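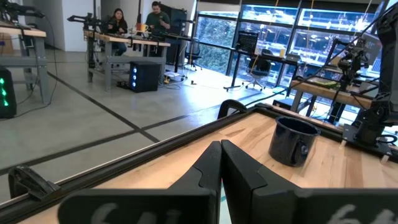

Figura 2. Tablero de listones de madera clara con veta visible y perfil metálico negro en el borde.

3.2. Descripción del estado de conservación en los catálogos

El corpus reúne 3504 fichas de lote procedentes de 40 catálogos de subasta de cámaras y objetivos antiguos. Las casas representadas son Waltila, Kongate y Tuominen. Se excluyeron los lotes compuestos solo por literatura, material publicitario o accesorios sin cámara, así como las copias fotográficas, que siguen otros criterios de descripción y suelen venderse en sesiones separadas.

Cada ficha se dividió en cuatro campos: identificación del modelo, número de serie, estado de conservación y procedencia. El tercer campo resultó el más difícil de codificar. Waltila utiliza una escala de letras doble, con una letra para el aspecto exterior y otra para el funcionamiento. Kongate asigna una sola letra al conjunto. Tuominen no emplea escala y redacta una frase breve, que puede ir desde dos palabras hasta un párrafo cuando la pieza ha sido restaurada.

Para comparar las tres casas se elaboró una escala común de cinco grados. En el caso de Waltila se tomó únicamente la letra del aspecto exterior, y la del funcionamiento se guardó como variable aparte. En el de Kongate, la equivalencia se fijó a partir de las definiciones impresas en las primeras páginas de cada catálogo - definiciones que cambiaron de redacción en dos ocasiones dentro del periodo estudiado. Las frases de Tuominen fueron codificadas de forma independiente por dos lectores, Tomos James y Dong-hyun Myung, que trabajaron sin conocer el precio de salida ni el de remate. Los desacuerdos se resolvieron en una segunda lectura conjunta. Cuando persistían, la ficha quedó marcada como dudosa y no entró en el modelo de precios.

La mayor parte de los desacuerdos afectó a dos expresiones. La primera es «pátina de uso», que un lector interpretó como pérdida de pintura y el otro como una observación favorable. La segunda es «revisada», que no aclara si el obturador fue desmontado o simplemente accionado antes de la venta. En ambos casos se optó por el grado intermedio de la escala, salvo que otra parte de la ficha permitiera precisar más.

También se registró si la descripción mencionaba la superficie exterior de la pieza (latón visto, cuero reemplazado, cromo picado) y si esa mención coincidía con lo que se apreciaba en la fotografía del catálogo. La comparación tiene límites. El tono del fondo modifica la percepción del metal, y una superficie clara y cálida como la de la Figura 2 no ofrece el mismo contraste que un fondo gris neutro. Por este motivo, la coincidencia entre texto y fotografía se anotó como sí, no o no determinable, sin grados intermedios.

3.3. Números de serie y variantes

El número de serie consta en 1656 fichas. Su ausencia no se reparte por igual: es frecuente en los lotes múltiples, en los que se agrupan varios cuerpos de poco valor, y rara en las piezas que aparecen en la cubierta o en las páginas iniciales del catálogo. Kongate lo omite además en los objetivos vendidos junto con su cuerpo, aunque lo incluye si el objetivo se ofrece por separado.

Las cámaras Plirkach plantearon un problema particular. El fabricante reutilizó bloques de numeración en dos talleres distintos, de modo que un mismo número puede corresponder a una pieza temprana o a una tardía. Para separarlas se recurrió a la forma de la palanca de avance y al grabado de la tapa superior, siempre que la ficha los describiera. Las que no daban ninguno de estos datos se agruparon bajo la categoría «variante no determinada».

Se encontraron 529 fichas correspondientes a piezas que ya habían salido a subasta antes dentro del propio corpus. La identificación se hizo por número de serie y se confirmó con las marcas descritas en el texto (iniciales grabadas, golpes, tornillos sustituidos). Este subconjunto permite observar cómo cambia la descripción de un mismo objeto al pasar de una casa a otra. En casi la mitad de los casos el grado asignado en la segunda venta difiere del primero, y las subidas de grado son más frecuentes que las bajadas. Parte de las subidas se explica por restauraciones declaradas. Del resto no hay información suficiente en los catálogos, y no se consultaron los informes de estado que las casas envían a petición del comprador.

Los precios de remate se trataron sin la comisión del comprador, que varía entre casas y entre sesiones. Los lotes retirados antes de la venta se conservaron en el análisis descriptivo, pero no en el modelo que se presenta en la sección 4.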